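September 8, 2025
Kanedwood, hand-held gripper demos

Cup task, by hand. Target for Lummont is 50 clean demos before anything goes to training. The July set had 30 usable, mostly lost to fast wrist turns. Four plastic cups on their sides, partly nested, fingers either side – keep the approach slow.
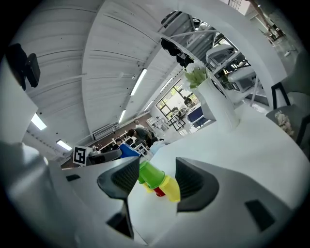
Tracking
Rey drops the pose if the marker leaves view for long. Episode 419 needs checking against the log before it is kept. Room busy, plenty of people on the floor, so watch for bad matches on anything moving. 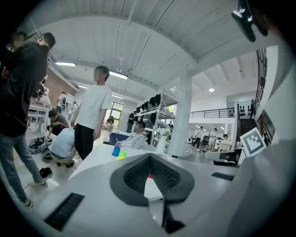

To do
Copy to Rovport tonight. Redo the finger width calibration.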